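## 4. Recording a folding session

Read section 3 (pairing and charging) first. Both grippers must be paired with the head camera before you begin, and the base unit must show the same session number as your task sheet.

### 4.1 Before you start

1. Choose a bed or another flat surface at about hip height. Clear off pillows and blankets and pull the sheet reasonably smooth. Small wrinkles are fine and don't need ironing out.
2. Switch on the room light and leave it as it is for the whole session. If daylight is changing quickly, draw the curtains.
3. Put the garments for the session on a chair to your left, in the order given on the task sheet.
4. Put on the head camera and look down at the middle of the bed. Check on the Florngate app that both grippers are in view when your arms are relaxed in front of you.
5. Squeeze each gripper fully closed and let it open, twice. The app marks each squeeze. If one is missing, go back to 3.

**Note:** Take off rings and bracelets. They catch on the trigger guard.

### 4.2 Recording one garment

1. Lay the garment flat with the bottom edge towards you.
2. Press the foot pedal once and wait for the tone.
3. Take hold of the two bottom corners, one in each gripper. Close the jaws on the cloth only, and keep them clear of the sheet.
4. Lift the bottom edge a little way off the bed and draw it taut.
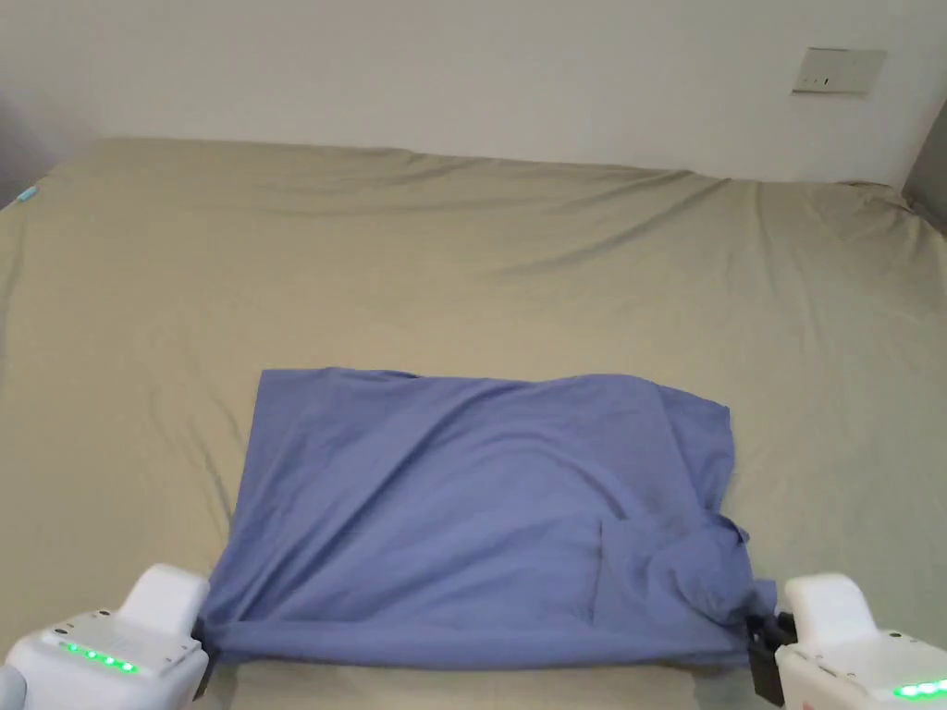
5. Carry the edge up to meet the top edge and lower it. Open both grippers together.
6. Smooth the fold with the side of one gripper, then fold once more from left to right.
7. Move both grippers away from the cloth and hold them still until the second tone.
8. Press the pedal again to end the recording.

Work at your normal speed. If a corner slips, pick it up again and carry on. Recordings with a slip and a recovery are kept and used in training – do not delete them. Delete a recording only if you were interrupted, if the camera moved on your head, or if you touched the cloth with your fingers.

**Caution:** Keep hair, cords and loose sleeves away from the jaws. They close hard enough to bruise.

**Caution:** Do not pull against a button or zip. If the jaws have closed on one, open them, end the recording and start that garment again.

### 4.3 Between garments

Shake the garment out and lay it down at a slightly different angle for the next recording. Each garment is recorded 11 times. Change your standing position after every fourth recording, but stay on the same side of the bed.

The Trurumetti set held 2,012 folds when this section was revised, and most of them were made from one standing position. Florence McKinnon's notes on the August sessions explain why this caused trouble with longer garments.

### 4.4 Finishing

1. End the session in the app and wait for the upload bar to clear.
2. Wipe the jaws with a dry cloth.
3. Return both grippers to the charging tray.
4. Write any deleted recordings on the task sheet, with the reason, and pass it to Hanna Prokopenko.

Section last revised April 3, 2023.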